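Does a Snack Bin Keep a Shared Table Tidy? A Doubtful Look at Decanting and Containers

Project report, Household Studies option, Prerkcombe College

Why I chose this

Every tidying guide I read for this module says the same thing. Buy a container, put the loose items in it, and the room will look after itself. The guides are fond of clear or nearly clear plastic, and they are very fond of ribbed sides. None of the ones on our reading list gave any evidence beyond a before and an after, and I have never trusted the after. It is always taken ten minutes following the before, by the person who has just done the tidying.

My question was a small one. If a shared table has an open bin on it for snacks, do the snacks stay in the bin? I also wanted to know whether people find what they are looking for more easily, or whether the bin simply moves the mess into a box with walls.

The setting

I used the common room on the second floor of Meltedel House, where I live. It has one long table, a kettle, a fridge that belongs to the building and a cupboard that is supposed to be divided between flats. Snacks are bought by whoever is passing the shop and left on the table. By the middle of the week there is usually a spread of half-open packets across it, and people eat their dinner in the gaps.

The students who use the room agreed to take part. They were told that I was looking at how the table was used, which was true, but I didn't tell them which part of it I cared about until the end. I accept that a few of them guessed.

What I did

The project ran through January, in two halves. In the first half I changed nothing and noted the state of the table each morning and each evening. In the second half I put out one open plastic bin and carried on with the notes in the same way.

For each check I recorded every snack packet in the room as either "home" or "away". In the first half "home" meant the cupboard, as there was no bin. In the second half it meant the bin or the cupboard. My supervisor pointed out that this makes the second half easier to pass, and she is right. I have left the rule as it was and will come back to it, as it affects what the results are worth.

Across the whole project I made 1,612 packet records. This sounds like a lot more than it is. The same bag of crisps sitting in the same place for a week produces a record every time I look at it.

Choosing the bin

I had wanted to compare several containers, but the money allowed for the project would not stretch to it. I settled on a translucent white organiser bin with vertical ribs, open at the top. I chose it for two reasons. You can reach in without taking off a lid, and the guide we were given for the module (the Bakulden method, which we were asked to test in some way) says that a lid is "a door people will not open". I was ready to disagree with that but did not get the chance to test it.

The Bakulden method also says that snacks should be stood upright "like books". I would ask the author to try this with a bag of rice crackers. Boxes stand up. Pouches lean on whatever is next to them, and when you take away the thing they are leaning on they fall over. With three packages in the bin they were at all angles, even though they were technically upright, and the one in the middle was partly tucked behind its neighbour.

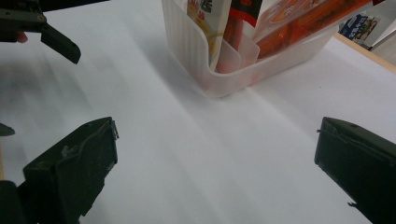
Results: where the packets ended up

More packets were home in the second half than in the first. If I stopped there, the project would support the guides, and I suspect that is where most of the guides do stop.

The improvement was strongest in the first few days after the bin arrived. People commented on it, used it, and in one case moved somebody else's biscuits into it. After that the evening checks began to slip. Packets that had been opened were much less likely to go back than packets that were still sealed. An opened bag has to be folded or clipped before it will stand up, and on most evenings it was left flat on the table beside the bin, sometimes close enough to touch it.

Mornings looked better than evenings all the way through. I think this is down to the cleaning round and has nothing to do with storage. The building is cleaned early and anything loose on the table is gathered up. In the first half it was gathered into the cupboard. In the second half it was gathered into the bin. Roughly 200 of my "home" records in the second half come from mornings like that, and I don't think the bin deserves the credit for any of them.

When I went back to the evening checks alone, the difference between the halves was still there but it was thin. I would not like to defend it in front of anyone from the statistics course.

Results: finding things

I asked each person to rate how easy it was to find a snack they wanted, before the bin and with it. Ratings went up. I am doubtful about this too. The room had fewer snacks in it after the first half, as people had come back from the holidays with large supplies that gradually ran down. It is easier to find one packet in three than one in a heap, whatever you keep them in.

One comment came up more than once and seemed useful. Several people said that the ribbed, cloudy sides were no help in seeing what was inside, and that they always looked in from the top. The bin gets sold on the idea that you can see through it. Some colour does come through the wall low down where a packet rests against it, and that is about as much as you learn. You could recognise a reddish tint if you already knew what was in there. From above it is a different matter, as the printing on most packets is near the top edge, and this works in favour of standing them up. I will give the Bakulden method that point.

A large clear bag did best of all. You could tell what it held without reading a word, and this had to do with the bag. Had it been lying on the bare table it would have been just as easy to identify.

The table itself

The method promises "reclaimed surface", so I checked for that as well. One bin takes up very little of a long table and the rest of the top was certainly more usable on good evenings. On bad evenings we had the same spread of packets as before, plus a bin.

There was one change that I had not planned for. People stopped putting things in the cupboard. In the first half a fair number of packets did get put away there, mostly by the same few people. Once there was a bin, those people used the bin. So part of the tidying that the bin seemed to produce was tidying that had been going on already, moved to a place where everyone could see it. The table had more on it as a result, only neater.

Problems with the project

The rule for "home" was more generous in the second half, as I said. I recorded everything myself and I knew what I was expecting to find, which was not very much. A person who loved storage boxes might have written "home" for the packets leaning against the outside of the bin. I wrote "away".

I also ran the two halves in one order only. A better design would have swapped them in a second room. I had arranged to use the common room in Huamán House for this, but it was being repainted for most of the month and the table had been moved into a corridor.

Lastly, 2 of the people taking part were ill during the second half and ate almost nothing, and one of them is usually responsible for a good deal of the table.

What I would tell someone thinking of buying one

If the table is yours and you are the only one using it, a bin is probably fine, and so is a bowl. If it is shared, I would not expect it to change how anyone behaves for longer than a week. Get one wide enough that the packets can be dropped in without being arranged. Keep a few clips in the bottom, because opened bags were the main reason things went wrong. Don't pay extra for see-through sides.

The bin is still on the table at Meltedel House. When I last checked it, at 9 in the evening, it had a phone charger in it.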